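Plarkel 500 Folding Shopping Trolley

Home > Bags and trolleys > Two-wheeled trolleys

Product code: 1758-PL
Colours: navy, moss, charcoal
Availability: in stock
Delivery: three to five working days

The Plarkel 500 is a two-wheeled shopping trolley with a removable bag and a folding steel frame. It replaces the older Plarkel, which we stopped selling last April. The handle is taller, the axle is wider and the bag now has a drawstring under the flap as well as two buckles on the outside.

The bag is woven polyester with a coated lining. It lifts off the frame by two loops at the top and a strap at the base, and can be wiped down or washed by hand in cool water. Please don't put it in a machine. The board in the bottom slides out through a slot at the back and should be taken out before washing. There is a zipped pocket on the rear panel for a purse or keys, and a long open pocket on one side which takes an umbrella.

The frame is powder-coated steel tube. To fold it, take the bag off, press the red catch behind the axle and push the toe plate up until it clicks. Folded, it will stand behind a door or lie flat in most car boots -- the wheels can stay on, though they also pull off if you press the button in the middle of each hub.

Wheels are solid rubber on plastic hubs, 154 mm across. They don't need pumping up. They are made for pavements, shop floors and surfaced paths, and will go over short grass with a light load. For gravel or long rough tracks we suggest the larger wheel set made by Bachmann, sold separately, which fits the same axle.

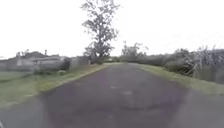

Can I take the trolley up and down steps?

Single kerbs and a step or two are fine if you pull it backwards behind you. For a full flight of stairs, choose the Fargate, which has three small wheels on each side and climbs more easily.

Specification

Height with handle up: 1,020 mm
Bag height: 592 mm
Bag capacity: 45 litres
Maximum load: 25 kg
Weight, empty: 2.9 kg
Wheel diameter: 154 mm
Handle: foam grip, fixed height

What's in the box

Frame, bag, base board, two wheels, two spare hub caps and a printed instruction sheet. No tools are needed. The wheels push on until the button springs out. Check both by giving them a firm tug before you load the bag.

Care

Wipe the frame with a damp cloth and dry it. A drop of light oil on the axle twice a year stops it squeaking. If the bag gets soaked, prop it open somewhere airy and leave the flap up.

Spares

Bags, base boards, hub caps and wheels are all kept as spares. Bags for the older Plarkel will not fit this frame -- the loops are in a different place.

Guarantee

The frame is covered for three years and the bag for one. Keep your receipt. Claims go to Afaf Ghanem in our returns office, using the form on the Contact page.

Customer comments

"Handle is a good height for me and I'm tall. The side pocket could be deeper." -- Juraj Matoušek

"Bought the moss. Darker than I expected but I like it. Wheels quiet." -- Aoi Sekiguchi

Sold by Plonivon. Page updated 22 Jan 2021.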